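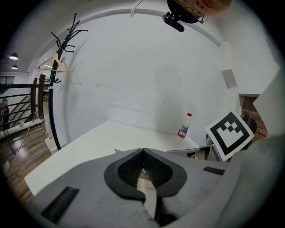

Figure 3. A white desk with a small red-capped bottle standing near the wall.

4. What stays on the desk: findings from the Linside diaries

We turn now to the part of the study that gave us the most pleasure to carry out, and which, we should admit, took a good deal longer than we had planned. The interviews in the previous section told us what people believed they kept on their desks at home. The diaries told us what was there on a given evening, and the two did not always agree. A person who had told us with great confidence that she kept a clear desk would write, four days later, that she had eaten her supper beside a pile of unopened post and a bicycle lamp. We do not think anyone was trying to mislead us. People seem to carry around a picture of their desk as it looks on its best day, and it is this picture they describe when a stranger asks.

The diaries were kept by 31 households in Linside, all of them with at least one adult who worked from home for part of the week. Each household wrote an entry at the end of the working day for 14 days in a row. We asked for very little: what was on the desk, what had been brought to it since the morning, what had been taken away, and anything else the writer cared to tell us. It was this last, open question that filled most of the pages, and we are grateful for every one of them, including the long entry on the right way to sharpen a pencil.

4.1 Visitors and residents

Reading through the entries, we found it helpful to borrow a pair of words from one of the diary keepers, who divided the things on her desk into visitors and residents. Residents were the things that belonged there and were expected to stay, such as a lamp, a pot of pens or a diary. Visitors had come for a purpose and were meant to leave again. Cups and glasses were the plainest case, but there were also plates, tubes of hand cream, scissors, library books, school letters waiting for a signature and, in one household, a tortoise (supervised, we were assured).

The trouble, as a great many of the entries make plain, is that visitors tend to stay on. Drinks bottles were especially good at this. A full bottle is there to be drunk and an empty one is plainly rubbish, but a bottle with a little left in the bottom has no clear place to go. Several writers described moving such a bottle to the back of the desk, up against the wall, where it was out of the way of the elbow and could be dealt with later. The desk in Figure 3 has a bottle of this sort, mostly empty, over on the far right. In the entries, that strip along the wall had a good many names, among them "the shelf", "the waiting room" and, more than once, "the back row".

We had expected the back row to be a matter of simple forgetfulness, and the early entries seemed to bear this out. As the fortnight went on, though, we came to think that there was more care in it than that. Writers often knew exactly what was along the wall and could list it without looking up. One described the row as her memory for small jobs: the button was there so that she would sew it on, and the battery was there so that she would buy another of the same kind. When her partner kindly tidied it all away one Saturday, two of the jobs were lost for good.

4.2 The size of the desk

It would be natural to suppose that a bigger desk simply gathers more, and the earlier work in Benduscombe, where the desks were mostly old family tables, does suggest something of the kind. Our own households give only weak support for this. The desks in Linside ranged from a folding shelf 50 cm deep to a full dining table, and the person with the folding shelf wrote by some way the longest lists. What seemed to matter more was whether the desk had to be cleared for another use. Where the table was also wanted for meals, visitors were sent home every evening, grumbling or otherwise, and there was hardly any back row to speak of. Where the desk stood against a wall in a room of its own and nothing else was asked of it, things settled in.

A drawer made less difference than we had thought it would. Those who had one used it chiefly for residents, and wrote rather fondly of what was inside – old keys, spare staples, the instructions for a kettle long since gone. Visitors hardly ever went into the drawer. We take this to mean that putting a thing away is felt to be a decision about it, and leaving it by the wall is a way of putting that decision off until there is more time.

4.3 Clearing up

Most writers cleared their desks at least once during the fortnight, and they were often quite cheerful about it. Very few did so on a fixed day. A clearing was usually set off by something small, such as a spilt drink, a visit from a relation or a lost piece of paper that had to be found before a telephone call. Once begun, it nearly always went further than was needed, and it was common to read that the writer had gone looking for a stamp and ended up washing the skirting board.

The entries written on the evening after a clearing are among the shortest we have. The ones from the next day are a little longer, and by the third or fourth evening the cups had generally returned. We would be cautious about reading too much into this pattern, as the households were few and some may have tidied up because they knew we would be reading. The Drorudby survey, which used a single visit and no diary, could not have picked up such a rhythm at all, and this may go some way towards explaining why its authors found so many more clear desks than we did. We return to the comparison in Section 5, after a short account of how the entries were sorted and of the handful of pages we were unable to read.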